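Belt conveyor (light duty)

A light-duty belt conveyor is a short, flat, powered belt used to move small goods across a distance that a person could usually cover in two steps. It is found on packing benches, in inspection rooms and in the back halves of workshops. The heavy conveyors of mines, quarries and airports are a separate subject with a far larger literature, much of it written by people who regard the light-duty kind as furniture.

Construction

The ordinary form has an endless belt stretched over two rollers, one of them driven. Between the rollers the belt slides over a flat bed, normally sheet steel, which stops it sagging under the load. Side rails run the length of the bed and hold the rollers apart. In most modern examples the rails are aluminium extrusions with slots along the outer faces, so that guides, sensors and brackets can be bolted on wherever they are wanted and, a year or so later, wherever they are wanted instead.

The ends are closed by housings or end caps, which cover the rollers and keep sleeves out of them. Legs may be fixed or adjustable. Adjustable legs are adjusted once, on the day of delivery, and thereafter levelled with folded cardboard.

Belt surface

Belts for this class of work are commonly made of a woven polyester core with a coating of PVC or polyurethane. Green is the traditional colour of the PVC sort, in shades running from billiard table to wet hedge. Several explanations are offered for this, of which the least exciting is that the first large makers supplied green and their customers reordered it. White is preferred near food. Black hides dirt and is therefore popular with everybody except inspectors.

Dark belts have one real use beyond habit. Pale mouldings show up well against them, both to the eye and to optical sensors, and a chipped rim or a missing rib is easier to catch.

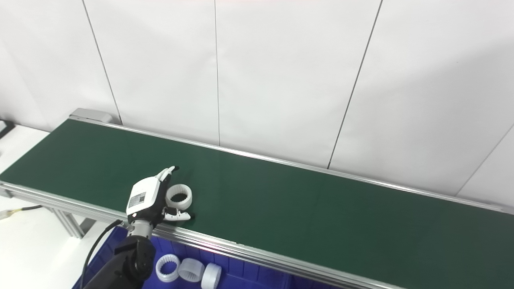 White ribbed ring parts at a green-belted conveyor, one on the belt and three in the blue bin below the near rail.

Parts carried

The light-duty conveyor is at its best with boxes, bags and anything with a flat bottom. Rings, collars, caps and short sleeves are more trying. A ring laid flat will travel the full length of a belt without incident. The same ring on its side is a wheel, and may set off on business of its own when the belt starts, stops or is leaned on.

Three remedies are in general use. Low guide rails can be fitted along one or both edges. The belt may be given cleats, which are raised bars that divide it into compartments. The third remedy is to put the rings down flat, and it is the cheapest and the least often followed.

Ribbing on a moulded ring, whether inside or out, stiffens the part or gives something to grip, according to the designer's purpose. On a belt it also makes a faint clicking when two parts touch, a sound which operators say they stop hearing after the first week and which visitors mention at once.

Bins

Parts arriving at or leaving the belt are usually held in open plastic bins. Blue is the most common colour in British workshops, followed by red, which in many firms is kept for rejects and in many others merely looks as though it is. Bins with a gridded or ribbed base are stiffer for their weight and let small parts stand slightly clear of any dust, at the cost of trapping washers for good.

The proper place for a bin is disputed. Set at the end of the belt, it catches whatever comes off. Set alongside and below the rail, it lets parts be moved between bin and belt with a short reach and keeps the end free. The second arrangement requires somebody to bend, and the first requires somebody to be watching when the bin is full.

The Gornstead pattern

In the industrial units at Gornstead, a number of small firms settled on the side-bin layout after Hamidreza Heydari, then bench foreman at the moulding shop Golestani, wrote a two-page note on the matter. The note recommended that the lip of the bin sit below the rail, that the bin never be filled above the level of its handles, and that bins of one depth be bought for the whole shop. It was pinned up beside the kettle, and most of it was adopted. The bins, however, were bought in three depths, as there was an offer on.

The packing firm Emow used the same layout with a belt height of 44 inches, later dropped after complaints from the shorter half of the staff. Its neighbour Fundmont kept bins at the belt's end and has defended the practice ever since.

Archana Semwal's handbook Bench and Belt, long used for training at Gornstead, gives 58 pages to conveyors and their surroundings. The chapter on belt tracking takes up 49 of them. Readers have found this excessive until their first belt wandered.

Care and faults

The commonest fault is mistracking, in which the belt creeps to one side and begins to rub against the rail. It is corrected by small turns of the tensioning screws, with a wait between turns while the belt settles. Large turns of the screws, made in annoyance, send the belt to the other side.

Belts are wiped with a damp cloth and mild soap. Solvents harden PVC and should be kept away from it. Loose cables near the bed ought to be clipped back, and the nearby tabletop kept clear of pens, which are drawn to the gap beside the roller. A squeak at constant speed generally means a dry bearing. A squeak that comes and goes with each turn of the belt points to the join.

See also: Roller track; Chute; Parts bin; Turntable (packing)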